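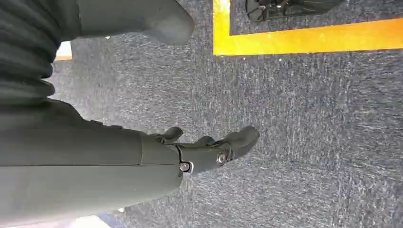
Hand over the carpet, fingers slightly flexed, with a corner of the yellow tape further back.

Detdale hand and forearm: setup and care notes

README for the Detdale folder. Last proper rewrite Dec 10, 2018, with bits added as I think of them.

I look after the arm side of Detdale, and this file started as a list of things I kept getting asked in the corridor. It has grown a bit! If you're only here to run it for an afternoon, read "Before you switch on" and "Shutting down" and you'll be fine. If you've come with a screwdriver, please read the lot.

What's in this folder

checks.txt - the morning check, short enough to print
zero_pose.csv - joint values for the rest position
finger_log.csv - every finger job since we started writing them down, 118 rows at the moment
spares.txt - what's in the drawer, or what was in it when somebody last looked
old/ - Shinji's original notes, which are still good on the forearm wiring and wrong about nearly everything to do with the fingers (the hand was swapped after he wrote them)

Before you switch on

Walk round it first. I know, everyone says that, but the cable loops move about when people hoover and I've found one under the base more than once. Check that the ribbed sleeve at the joint is sitting flat in its folds all the way round. If one of the folds has turned itself inside out, ease it back with your fingers and don't use a tool, as the sleeve marks easily and a marked fold is where it'll split.

Yellow tape on the carpet marks out a floor area. Stay outside it while the arm is live, and if you need to get at anything inside it, press the stop first. Mio relaid the tape in January and measured it properly, so if a bit lifts, stick new tape exactly over the old line. Please don't straighten it up by eye.

Then:

1. Main supply on, wait for the fan to settle.
2. Start the controller and load zero_pose.csv.
3. Enable the arm with the hand still disabled. Let it find its rest position.
4. Enable the hand. The fingers should open, close halfway and go to a slight bend.
5. Run checks.txt.

If step 4 gives you a twitch and then nothing, disable the hand and try once more. If it does it twice, stop there and come and find me or Mariama. Repeating it over and over is how we cooked a finger motor last year, and that was me, so I'm allowed to be stern about it.

Rest position

The fingers rest slightly flexed and the hand hangs clear of the floor. People see the bend and think something has gone slack, and then they try to push the fingers straight. Please leave them! Fully straight puts the tendons up against their end stops, and if it sits like that over a weekend the zero drifts and you've got a whole recalibration to do on Monday.

The two screws

There are two silver round-headed screws on the side of the hand that you'll see straight away against the dark grey. One is at the wrist junction, beneath a small metal bracket. The other sits in the round hub at the base of the fingers, where the knuckle pivots. They look like the same sort of thing and they want treating very differently.

The wrist screw can be nipped up firmly. Check it weekly. If it's loose you'll generally hear it before you feel it, a dry little tick when the forearm changes direction.

The knuckle screw sets how freely the finger swings, so don't do it up tight. What I do is turn it in gently until the finger just starts to drag, then back it off a touch, then move the finger through its travel by hand with the power off. It should feel the same all the way along. If there's a stiff patch in the middle, the screw isn't your problem and you should be looking at the bush underneath.

Thread lock: a tiny dab on the wrist screw, none on the knuckle. Daichi and I had a long disagreement over this and he's welcome to add his side below. (He hasn't, so I'm taking that as a win.)

Opening the forearm

The shell parts along the thin straight seam on the side. Power off, supply unplugged, stop pressed, and then:

1. Support the hand on the foam block. The forearm is heavier than you expect once it's free to sag.
2. Slide the end of the sleeve back off its lip.
3. Take out the shell fixings and put them in the tray in the order they came out. They aren't all the same length.
4. Start at the wrist end with the plastic wedge and work back towards the elbow.
5. Lift the panel a little way, unclip the sensor lead, then lift it off.

Step 5 catches everybody. The lead is short and the connector is a Sasaki one that has to be squeezed from the sides. If you yank the panel you'll pull the pins out of the back of it, and repinning one took Bhavana most of a morning.

Going back together is the same backwards, but run your thumbnail along the seam when you've finished. It should feel level for the whole length. If there's a step near the wrist you've trapped the lead.

Dropped bits

The carpet is grey with white and silver flecks in it, so a small silver screw simply vanishes. Put the white sheet down before you undo anything, even if it's only one screw and you're only going to be a minute. The magnet on a stick is in the top drawer. It won't pick up the brass washers, so for those it's hands and knees with a torch held low.

Tendons and grease

We change tendons at 41 hours of running, a number which came out of our own log and not from any manual. Before that we were waiting for them to snap, and they'd always go in the middle of somebody's session. Spares come from Motarmont and they turn up slightly long. Trim them after you've tensioned, not before.

Grease is the Famton tub with the lid that doesn't fit. A smear on the pivots, wipe off whatever squeezes out, and keep it well away from the fingertips. Greasy fingertips drop things for days afterwards.

Cleaning: a damp cloth on the shell, nothing stronger. Carpet fluff gets into the finger joints if the hand's been working low down, so go over those with the soft brush at the end of the day.

finger_log.csv columns

date - day the job was done
finger - long, middle or short (we gave up numbering them after two people counted from opposite ends)
job - tendon, bush, screw, clean, other
hours - running hours since the last tendon change
who - initials
notes - whatever you like, please write something

Nine rows have no hours in them, all from before the counter was fitted. I've left them blank and haven't guessed. If you're plotting anything, drop those. There's also a run of rows where "clean" probably means "clean and regrease", and I can't separate them now.

Shutting down

Send the arm to rest, wait until it has stopped moving, disable the hand, disable the arm, then supply off. In that order, please. If you cut the supply first the brake catches the arm with a clunk, and the wrist takes the knock.

Things still to do

- New sleeve on order, the spare is the wrong diameter
- Write up the elbow, which I've been putting off
- Label the two grey leads inside the forearm (they're identical and they really aren't interchangeable)
- Mariama wants the morning check moved to a proper form
- Find the other foam block

Questions to me or Mariama Annan. For anything to do with the connectors, ask Bhavana Acharya, who has now repinned more of them than she'd like.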